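How a Robot Arm Learns to Sort Shapes
A build page from the Motport shared workshop
For readers aged 8 to 12
Text: Marloes Verbeke
Oct 2, 2024

What this page covers
Parts of the build
Finding a piece
Picking it up
Lining it up
Try it yourself
Words to know

Parts of the build
A shape sorter is a toy for very small children. For a machine it is a hard job. The machine has to find a piece, hold it, turn it the right way and lower it into a hole only slightly larger than the piece.

The arm at Motport has 6 joints. Each joint has its own motor. A joint is a place where the arm can bend or twist, like your elbow or your wrist. Anjana Weerasinghe built the arm on a workbench over one summer, starting in July. Henk Dekker wrote the program that tells it where to go. They call the arm Plinik. 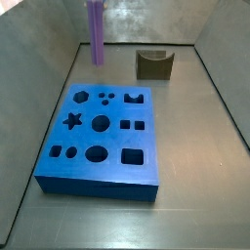
Plinik works inside a small area with gray walls. The walls keep pieces from rolling off the bench, and they give the camera a plain background. A camera does not see a "block" the way you do. It records a grid of tiny colored dots called pixels, and the program looks for groups of dots with nearly the same color. A bright blue sorter against a pale gray floor is easy to find this way. The purple piece hanging above it is easy too. A dark arch piece takes more care, as a shadow can also be dark.

Finding a piece
The program follows these steps.
1. Take a picture of the work area.
2. Mark every group of pixels that might be a piece.
3. Measure the outline of each group.
4. Compare the outline with a list of known shapes.
5. Send the position to the arm.

Step 4 is the slow one. In the first version it took 800 milliseconds, a little less than one second. Henk shortened the list of shapes and the time dropped to 60 milliseconds.

Picking it up
A tall piece can tip over when it is pushed. The gripper must close on both sides at the same moment. If one side touches first, the piece slides or falls. The motors therefore slow down for the last part of the move.

Lining it up
A round piece fits a round hole whichever way it is turned. A star with five equal points fits in five positions – one for each point. Between those positions it will not go in, even if it is directly over the hole. The program works out the smallest turn that will make the points match.
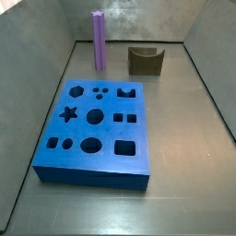
Try it yourself
You need thick paper, a pencil and scissors. Ask an adult to help with the cutting.
Draw a star on the paper and cut it out in one piece, so that you have a star and a star-shaped hole. Put a small pencil mark on one point. Close your eyes, turn the star, and try to fit it back by touch. Then do the same with a circle. Write down which one took longer.

Words to know
Gripper: the part of a robot arm that holds things.
Joint: a place where the arm bends or twists.
Millisecond: one thousandth of a second.
Pixel: one dot in a digital picture.

Next page: How Plinik measures 54 millimeters without a ruler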